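The Higuchi Open House

The invitation said two o'clock and the bus let us off at twenty past. I had come for the sandwiches and because my sister, who was supposed to go, had a cold. She sits on the tenants' board in Kullport and believes in things. I told her I would take notes and not be rude.

The Higuchi people had rented an apartment for the afternoon, a real one, fourth floor, with the elevator out. I counted that against them on the stairs. The woman in the Groliten jacket who met us at the door said the whole point was to see the work in an ordinary home, and I said that my ordinary home was on the ground floor. She laughed the way people laugh when they have 34 more guests to get through.

We left our shoes in the hall. Someone had put out a brochure with the word "helper" on the cover and a price inside that was printed smaller than everything else on the page. Forty dollars a month, after the first payment. I looked for the first payment and found it on the back, and put the brochure down again.

The First Room

They took us into the bedroom in small groups. It was warm in there and it smelled of somebody's fabric softener. I liked the room more than I wanted to. There was a fluffy pink blanket on the bed with leaves all over it, and a big shiny wardrobe of the kind my aunt had, and one small stool that none of us dared sit on. A bathroom scale was out on the floor by the far side. I thought, well, they didn't clean up for us, or else they were clever enough to look as if they hadn't.

The woman in the jacket had a speech. She said the hard part of housework was never the heavy things. A machine could lift a car. What it couldn't do was pick up something soft that changed shape when you touched it, a bag or a sock, and she said people had been working on this for years and that the Higuchi team was very close.

"How close?" asked a man behind me.

"Very," she said.

I have heard "very close" about the new bridge, the harbor cleanup and my own knee. I wrote it down for my sister anyway.

Then they started. The fingers opened over the table and went down on either side of a blue plastic bag, the thin kind, knotted in the middle, with something pink inside it. We all leaned in. I'm not proud of that. A grown man next to me was holding his breath over a bag.

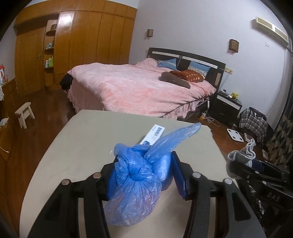

The Second Try

It slipped. The fingers closed on the loose part of the plastic and the bag turned over and sat down again, about as troubled as a cat. The woman said this was normal. She said every miss was useful and that misses were how the thing learned, and I said in that case it must be having a wonderful day, and then I remembered I had promised not to be rude.

They tried again. This time it got hold of the knot and the bag rose up off the table, a hand's height, and hung there. People clapped. I did not clap, but I did uncross my arms, and I believe the woman saw me do it because she came and stood on my side of the room.

"What do you think?" she said.

"I think I could have done that," I said.

"Of course you could. But could you do it all day?"

I told her I had done it all day for 49 years, with three children and a husband who left his socks where he stepped out of them. She wrote something on her clipboard. I would give a lot to know what.

A boy, maybe ten years old, asked if it could open the bag as well. It could not open the bag. He asked if it could tell what was in it. The woman said that was being looked at in the next version, the Kekska, and that we could leave our names on a list. The boy said he could tell what was in it from where he was standing, and his father moved him back toward the door.

The Kitchen

The sandwiches were egg, and they were good. I'll be fair about that. I had two and wrapped another in a napkin for my sister. An old man by the sink was telling anyone who would listen that he had lost the use of his left hand in March and that he didn't care if the thing dropped a bag every second time, he dropped them every time. He said it cheerfully. He had put his name on the list, in big slanting letters that ran over into the next line.

I stood there with my napkin. I had a remark ready about the price on the back of the brochure and I kept it in my mouth with the egg.

"You're not signing?" he said.

"I want to see it do a sock," I said.

"So go see it."

The next group was already going in. I could hear the speech starting over, the part about lifting a car. I went back and stood in the doorway behind a tall couple, in my stocking feet, and got out my pencil.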